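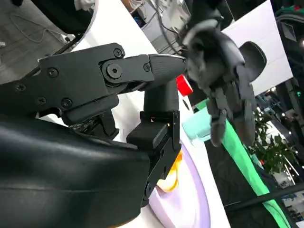

Hex-socket screws along a flat black plate

Doucet Lever Citrus Press
Sold by Zevent Kitchen Supply

We've stocked a lot of juicers over the years, and the Doucet is the one everybody here ended up buying for home. It's a tall, heavy, hand-pulled press with a long lever, and there's no motor, no cord and no settings to learn. Drop half an orange on the cone, pull down, and you've got juice in the glass before the toast pops!

The lever arm is 13 inches long, so even a stubborn grapefruit gives in without you leaning your whole weight on it. Nadiia Nazarenko ran one at her breakfast counter all last winter and went through 200 oranges on a busy morning. She still has the original strainer in it (and she is not gentle with it).

What we like most is the cone. It's a little wider and blunter than on most presses, which leaves the bitter white part of the peel alone and keeps your juice sweet. Lemons and limes do fine on it too, though very small key limes tend to slide around, so put two halves on together if you're doing a batch for pie.
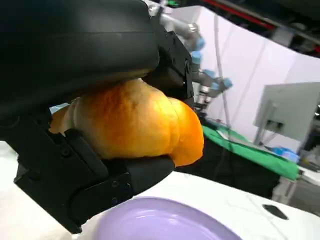
Bumpy and orange, with a paler, tapered end

Picking fruit for it
Go for oranges that feel heavy for their size. Thin skin presses best. Navels are lovely to eat but their juice turns bitter if it sits, so drink that right away; Valencias will keep in the fridge overnight. If your fruit has been in the cold, let it warm up on the counter and roll it under your palm a few times before cutting. You'll get a good bit more out of it.

Cleaning
Cone, strainer and cup all lift out and go in the top rack. Wipe the post and base with a damp cloth. A drop of food-safe oil on the lever pivot every couple of months keeps the pull smooth, and the hinge pin can be tightened at home with the key that comes in the box.

Details
Item number: 331
Body: cast aluminum, enamel finish
Cone and strainer: stainless steel
Colors: cream, dark green, red
Fits fruit up to a large grapefruit
In the box: press, cup, strainer, hinge key, recipe card

The recipe card is from Dionysis Galanis, and his blood orange and fennel dressing is worth making even if you never buy a press.

Spare cones and strainers are in stock all year. The red finish is back in October, and you can ask us to hold one for you now.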